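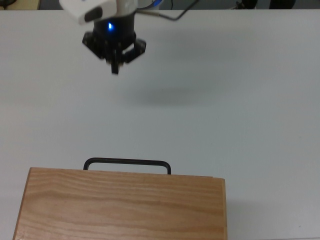
Reading time: 4 minutes

Category: Course materials / Work and Automation

We use cookies to remember which handouts you have opened. You can change your mind in Settings.

Week 4 handout: Who opens the drawer?

Last week we did the history, in which machines arrive, somebody writes a pamphlet and the price of bread goes up. This week is smaller. We are going to spend two hours on a drawer.

The case is Genlow, a mail-order firm in Itmont that sells clock and watch parts to people who repair them. Its stockroom holds 1,028 small drawers, and for as long as anyone has worked there the job of picking an order has meant walking to a drawer, opening it, taking out a thing the size of a lentil and closing it again. The firm is now working with an integrator, Adamczyk, on a project called Emulura, which is meant to hand the opening and closing to an arm. The name was chosen at a meeting. Please don't write your essay about the name.

Before the seminar, read the job description in the reader (the old one, then the new one) and mark every verb. The old one has "fetch", "check", "count" and "pack". The new one has "monitor", "confirm", "intervene" and "support". Ask yourself which set you could explain to your gran.

What a drawer asks of you

People open drawers without noticing that they are doing anything. You look at the handle, or you don't, and your hand sorts out the rest. If the drawer sticks you jiggle it. If it comes too easily you stop before it lands on your foot. None of this appears in the old job description, because it never occurred to management that it was work.

It becomes work the moment it has to be specified. How far does the handle stand out? What if there isn't one, and the drawer has only a slot for the fingers? How hard is too hard? The pickers at Genlow were asked these questions over several weeks in October, and the notes run to 68 pages. One picker remarked that it was the longest conversation the firm had ever had with her, and that it was about knobs.

Keep that in mind when we get to the word "unskilled". The knowledge was in the building all along and was paid by the hour. It acquired a value, and a folder, when somebody wanted to put it in a machine.
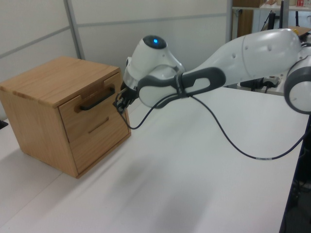
What changes for the people there

Three things to look at, in rising order of awkwardness.

First, the walking. Pickers complained about it for years, and quite right too. Under the new layout most of it goes. So does the chat at the end of each aisle, which was where new starters learned which drawers had been labelled wrongly and by whom. The firm has proposed a weekly briefing in its place. Attendance is compulsory, which tells you something about the chat.

Second, the pace. A person picking by hand has slow spells and quick ones, and by and large chooses them. A person standing by for an arm waits when it is busy and hurries when it isn't. Compare this with the reading on lift attendants and decide whether waiting is rest. I have my own view – I once spent a summer minding a bottling line – but I'll keep it until you've had yours.

Third, the blame. When a picker sent the wrong part, it was the picker's mistake. When a wrong part goes out under the new arrangement, it may belong to the arm, the label, the person who pressed "confirm", or Adamczyk. In practice it tends to settle on whoever is nearest and has a name badge.

For the seminar

Come with one page on a task you do at work or at home that would be hard to write down for somebody else. Making tea is taken. Then swap pages with your neighbour and follow their instructions to the letter, within reason and away from the good crockery.

Essay titles go up at noon after the seminar. Extensions go through the online form, which has been automated, so allow extra time.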